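I switched my renters insurance to Wamley in February, mostly because my old premium had crept up again and I was tired of calling to complain. Signing up took 10 minutes on my phone, and I pay $131 for the year with a $200 deductible. Pretty good!

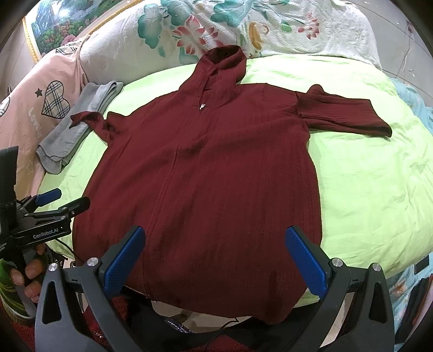
The app is where it loses points. You list your belongings one by one, and it logged me out twice before I'd finished the bedroom — so annoying. Chat support was friendly, though, and got me back in.

I haven't filed a claim yet, so I can't speak to that part. Platix quoted me $25 less, but without water backup. Four stars from me.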